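Stullard Tenants' Advice Service
Progress report to the Meravden Fund, 2026-01-14
Prepared by Mirta Vergara

The evening phone line has now run for seven months. We took almost 900 calls in that time, most of them about deposits, late repairs and notices to leave. Calls were heaviest in July, when many leases in Stullard end, and we had to add a second adviser on the late shift for two weeks.

Four new advisers finished their training and are taking calls without supervision. Eimear Rafferty wrote the new guide to repair requests and is updating the section on heating.

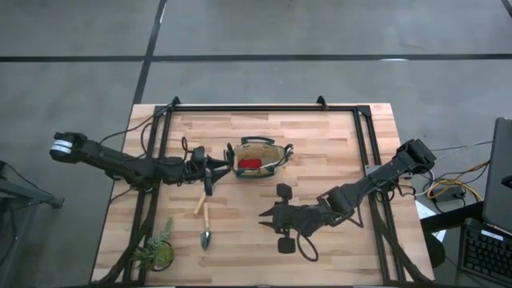 The Skulum drop-in is behind schedule. The room we had planned to use lost its step-free access during building work, and the landlord has not given us a new date. We are talking to the library in Skulum about using its meeting room instead – the rent would be slightly higher but still within the budget line.

Spending is on track except for translation, where we went over. Most of the extra went on printed letters in Spanish and Polish. We ask to move the unspent travel money to cover this.

Next period: open the drop-in, finish the heating section, and move case notes to the Zervas system.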